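Search the notebook
Category: Bench notes / Textiles and storage
2 comments

Fri 29 March

Folding sequence for mixed garments, continued from the last entry. Working in the bedroom again, on the bed, with the plush blanket left on. I had wanted to change to a hard surface for this round but the table is too narrow for the jacket with its sleeves out, and a surface change halfway through the series would make the earlier pages useless for comparison.

Garments in this round: puffer jacket, jeans, and the soft goods from the Ondura bag. Order as before, stiffest first. Jeans go down, then soft goods, then anything with fill.

Jeans. Leg over leg, seams matched, then folded up from the hem. No trouble. The frayed hem does not give a clean edge to register against, so I lined up on the side seam and ignored the hem. Adebayo Isah asked in the margin last time whether the fold should start from the waistband. I tried it both ways. Starting from the waistband traps air in the seat and the stack leans. Staying with the hem.

Soft goods. Little to report. Anything loosely knitted will not hold a fold on plush, it creeps open again within a few minutes. I have stopped trying to square these up and now bunch them at the head of the bed until the end, when they go in as filler around the stiffer pieces.

Puffer jacket. This took most of the session. Method used:

1. Zip closed, front down, smooth from the collar toward the hem with the flat of the hand.
2. Sleeves in across the back, cuffs toward the hem. Do not cross them at the shoulder, the double layer of fill there makes a ridge that never goes down.
3. Sides in by the width of the sleeve.
4. Hem up to the collar in one fold. Wait. Press.
5. Turn over so the weight of the jacket sits on its own open edge.

Step 4 is the weak one. The fill moves out of the crease into the next channel and the fold tries to open. A long press from the center outward works better than several short ones. Pressing at the edges first just drives the air into the middle and I had to start over.

The diagonal quilting matters more than I allowed for. On a jacket with straight horizontal channels the fold can be laid along a stitch line and it stays. With diagonal channels every straight fold crosses several baffles, and each one pushes back by a different amount. The folded piece therefore ends up rounded at the corners whatever is done at step 3. I have written "rounded rectangle, acceptable" on the sheet and will stop chasing square corners on this garment.
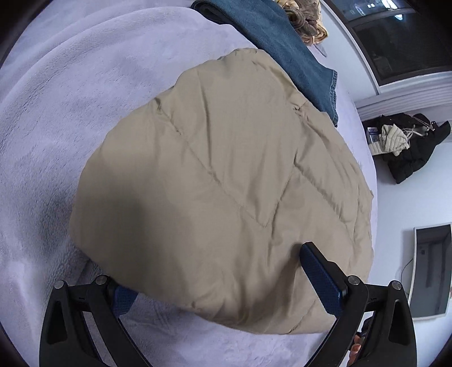
Surface effects. The shell fabric is smooth and the blanket pile is deep, and the two together behave oddly. The jacket slides over the plush easily in one direction and drags in the other, depending on which way the pile was last brushed. I now brush the blanket toward the foot of the bed before each fold. Whether this is a real improvement or only makes me feel organized, I can't say from one session.

The pile also hides the lower edge of the folded piece. With beige on pale lavender-gray the contrast is good enough to find the outline, but the underside sinks in and the true thickness is hard to judge. A ruler stood on the blanket sinks too. For thickness I will have to put a board underneath, and that means the measurement is not on the same surface as the fold. To be noted on the sheet each time.

Collar. There is always a small bit of fabric standing up near the collar seam after step 5. Tucking it in loosens the fold next to it. Leave it.

Storage check. The folded jacket went into the Midow box with the lid closed, on top of the jeans, soft goods down the sides. The lid shut without force. Box label is 606. It stays closed until May, then open and look at the creases before shaking anything out.

To do:
– board for thickness measurements, stiff enough not to bow
– repeat jacket with the zip open, same order otherwise
– ask Adebayo for the sheet from session 17, my copy is missing the second page
– try the roll method on the jacket once, for completeness – I expect it to be worse

Filed under: folding, outerwear, storage boxes
Shares: 3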